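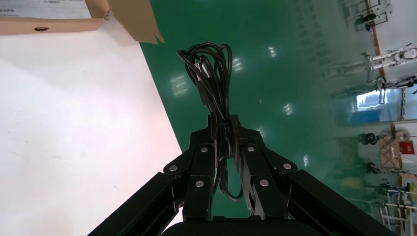
Standing load, measured over a year: a thread

Threads > Household > Electricity

June, posted by Amadi

1/ Annual electricity use at our house in Fletstead was 3955 kWh. Over the following twelve months it was 3535 kWh. Same people, same cooker, same washing machine. What follows is how the difference was made up, for anyone who wants to repeat the method.

2/ Standing load means the power a house draws when everyone is asleep and nothing useful is being done. Read the meter last thing at night and first thing in the morning, subtract, divide by the hours between.

3/ The fridge and freezer complicate this, as they cycle. I switched both off at the wall for one hour at a time, with the doors shut, and took readings for that hour only. Repeated on several nights and averaged.

4/ Result excluding the cold appliances: 84 W. Over a year that comes to 736 kWh. It was higher than I had guessed, and close to a fifth of the total bill.

5/ Next step is a plug-in meter. I used a Sterka, borrowed from the Destness library of things. Most cheap meters are poor below 2 W, so leave anything small on for a full day and read the accumulated energy instead of the live figure.

6/ Check the meter itself first. Plug in nothing and see what it shows. Then plug in a known resistive load, such as an old filament lamp. The Sterka read zero with nothing attached and was close to the marking on the lamp.

7/ What I found, standby only:
TV recorder, 14 W
amplifier, 13 W
desktop computer asleep, 7 W
second network switch, 6 W
printer, 4 W
cordless phone base and assorted chargers, 4 W
Sum: 48 W.

8/ The remaining 36 W is the router, the alarm panel, the boiler controls, two smoke alarms on the mains, the doorbell transformer and the oven clock. I left all of these alone. The doorbell transformer is warm to the touch and I may yet replace it.

9/ The recorder was the worst item. Its menu had a deep standby setting, turned off by default. With it on, the box takes longer to start and misses nothing it was told to record. In the end we stopped using it and it went to a cousin.

10/ The amplifier, printer and desktop now share one switched extension. Leads that no longer had a job were coiled and put away. A lead left plugged in with nothing on the end draws nothing measurable, so that part was tidying and saved no energy.

11/ The second switch was there to serve one socket in the back bedroom. A longer network cable did the same work.

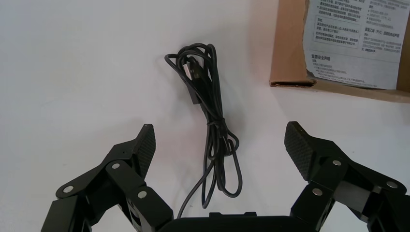 Page 2 of 2

12/ I cleared a surface, put the Sterka on it and retested everything that was staying. No reading moved by more than 1 W from the first round.

13/ Expected saving: 48 W for 8760 hours is 420 kWh. My target had been 400. The billed difference between the two years is also 420.

14/ Do not read much into that match. Weather, cooking and how often the tumble dryer ran will all have shifted things by more than the error in my sums. Two annual totals cannot separate them. The overnight reading is the better evidence: 84 W before, 36 W after, again without the fridge and freezer.

15/ Several people asked about phone chargers. Ours, left in the wall with no phone attached, were too low for the Sterka to show even over a full day. The old heavy transformer type is a different matter. If it is warm with nothing attached, measure it.

16/ Smart plugs came up too. Each one has its own standby draw. Using one to switch off a 1 W device gains very little. For the amplifier it would have been worth doing, but a plain switch costs less and draws nothing when off.

17/ Cold appliances next. The freezer needs a week on the meter, and the library wants the Sterka back first.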